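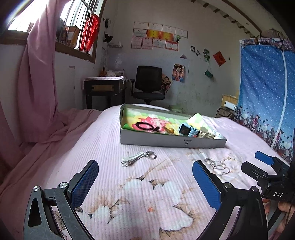 I bought the Brendska quilt in August and I'm still pleased with it every morning. The ribbing has a nice weight to it, and the pink is paler than I feared. Those big white and beige blossoms hide creases so well that I lay all my bits and bobs out on top — box, key ring, white cord and all — and it still looks pretty! It cost me 159, and my friend Biljana has already asked where I got it.

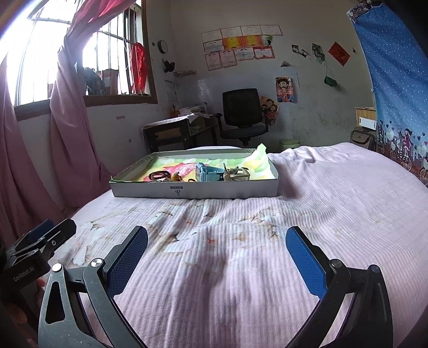

The quilt on my bed, with the keepsake box toward the back.

One grumble: it takes ages to dry. I'd buy it again tomorrow.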